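Kunley is a small school for adults who want to learn office work. We teach typing, filing, bookkeeping, business letters and basic computer use. Our classrooms are on the second floor of the Sabbagh Building, above the post office, and we have been there since we opened.

# About Kunley

The school was started by Tamsin Greenberg, who had spent most of her working life in the billing department of a furniture wholesaler. When the company changed its software, she was asked to train the rest of the department. Several of her coworkers had been good at their jobs for years and were close to quitting over it. She wrote her own lessons, taught them at lunch, and kept the handouts. Those handouts became our first course, and parts of them are still in use.

Ms. Greenberg is the director and teaches the evening bookkeeping class.

## Who comes here

Our youngest student this year was 19 and our oldest was 61. Many are going back to work after raising children or caring for a parent. Others have worked in kitchens, warehouses or home care and want a job where they can sit down. A few run their own businesses and are tired of keeping receipts in a shoebox.

You don't need a high school diploma to enroll. You do need to be able to read a page of plain English and write a short paragraph. If you aren't sure whether your English is strong enough, call the office and we will set up a short talk with one of the teachers. There is no test and no charge for this. 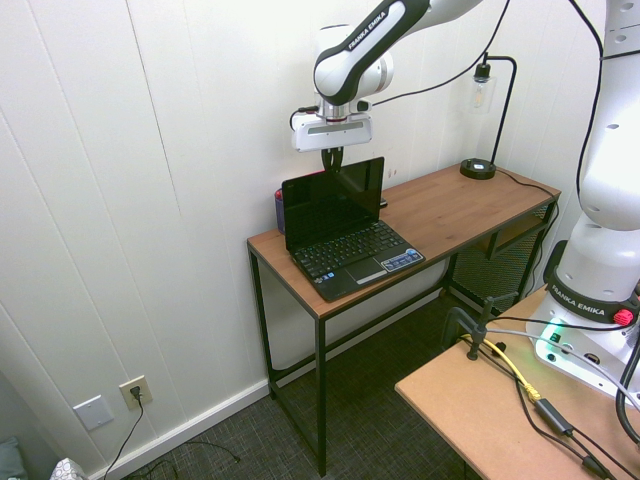 *Small black laptop on a wooden desk.*

## How classes work

We keep classes small, with no more than 8 students to a teacher. The full Office Skills course is 44 sessions, taught in the morning or the evening. You can switch between the two if your work hours change, as long as there is a seat.

The course starts with the keyboard. Students who already type well can skip this part and join the group at file handling, where we cover naming documents, sorting them into folders and finding them again later. After that come letters and email, spreadsheets, invoices, and the phone. We spend a good deal of time on the phone. Employers tell us that new hires are often more nervous about answering a call than about anything on a screen, and it gets easier with practice.

Homework is light. Most of it can be done on paper, and students who don't have a computer at home may use the study room before or after class.
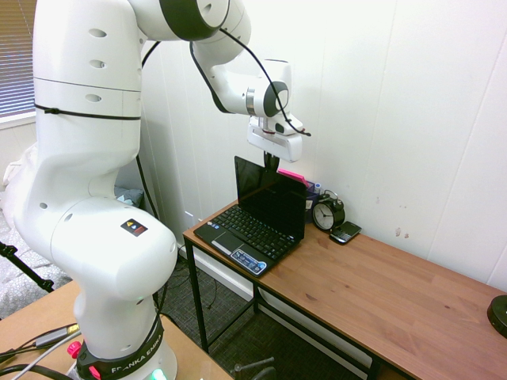
Bookkeeping is a separate course. It covers accounts payable and receivable, bank reconciliation, payroll basics and closing out a month. We use the records of a made-up hardware store called Pamus, which has been losing money in our classroom for many years. Students take over its books in the first week and are expected to have them balanced by the last.

Short workshops are offered between terms. The topics change, but resumes, interviews and filing for a small office are on the list most years.

## Fees and help with fees

Tuition can be paid all at once or by the month. The monthly plan costs the same in total, and we don't charge interest. Books and paper supplies are included.

The Trurkoton Fund pays part or all of the tuition for students who couldn't attend without it. It was set up by a former student and is open to anyone enrolling in a full course. The form is one page long and the office can help you fill it out. Last year 57 students received something from the fund.
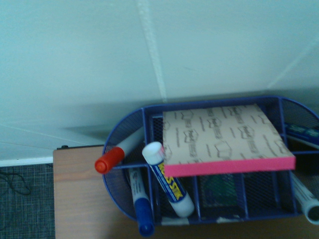
## After the course

We don't promise anyone a job. We do keep a list of local employers who have hired our students before, and we will write you a reference if you have finished the course and attended regularly. Former students can come back to have a resume or cover letter read at any time. Some have done this ten years after leaving.

Most of our graduates go to medical and dental offices, school districts, property managers and small contractors. Two of our current teachers took the Office Skills course themselves.

## Visiting

You are welcome to sit in on a class before you decide. Please call first so the teacher knows to expect you. The entrance is on the side of the building, next to the mailboxes, and there is an elevator past the stairs.

The office is closed for the last week of December. Messages left during that time will be answered when we reopen.

Page updated 2022-12-16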